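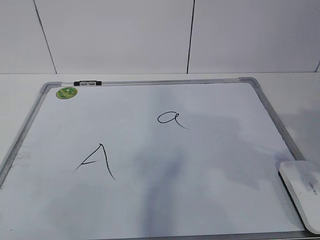
The whiteboard, still smudged from the last list.

Friday, November. Rain until lunch, then wind. I finished the sowing plan for the allotment and got the garlic in before it was dark. One row of it went in where the beans had been, and I had 12 cloves left over, so those are in a pot by the back door.

The seed order from Nerier came to more than I wanted to spend. I took out the second lot of peas and the fancy squash and kept the leeks.
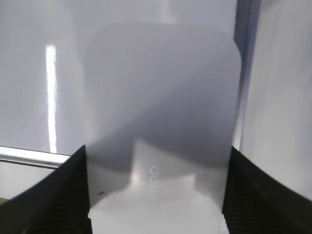
Posted by Hazel Thornby

Walked over to Fustness after tea to look at the manure. It is 2 pounds a bag and well rotted, but they won't deliver under 100 bags, which is silly for a plot my size. I'll ask on the next plot whether they want to share a van.

Slugs have had the last of the chard. The kale is all right under its net.
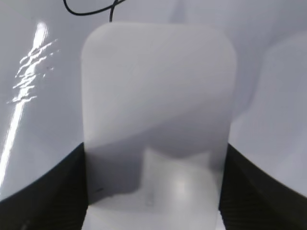 I also need to decide about the shed roof before the frosts. The felt has lifted on the north side and there was a puddle on the potting bench again. New felt is 200 pounds fitted, or I can patch it myself and see if it lasts until spring. Patching, I think. Bed at ten.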